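September
Student project report, Sutberg campus

Do dark clothes really fade less in cold water?

The label on nearly every black shirt says to wash cold. Detergent ads say the same. Our group was not convinced, so we read what we could find and then ran 20 washes in the dorm laundry at 80 degrees Fahrenheit, using Javach powder and Mirnska liquid. 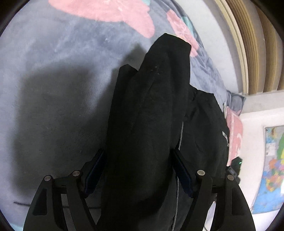
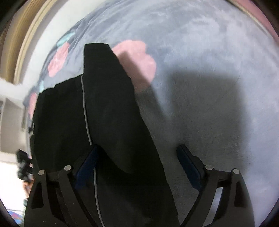 Dark fabric on a bed cover.

TEXTILES AND HOME

The claims we read were mostly vague. "Keeps color longer" – longer than what? Only 2 of the leaflets named a test, and neither gave results. Our own washes showed some fading with both products, but we judged it by eye under a hallway lamp, which is weak evidence. We also had no warm-water group until the last week, and by then we were short on shirts.

We would not tell anyone to change how they wash. We would ask the makers for numbers.

Related reports
Hard water in the Ignacio dorms
Does fabric softener do anything?
6 stain removers compared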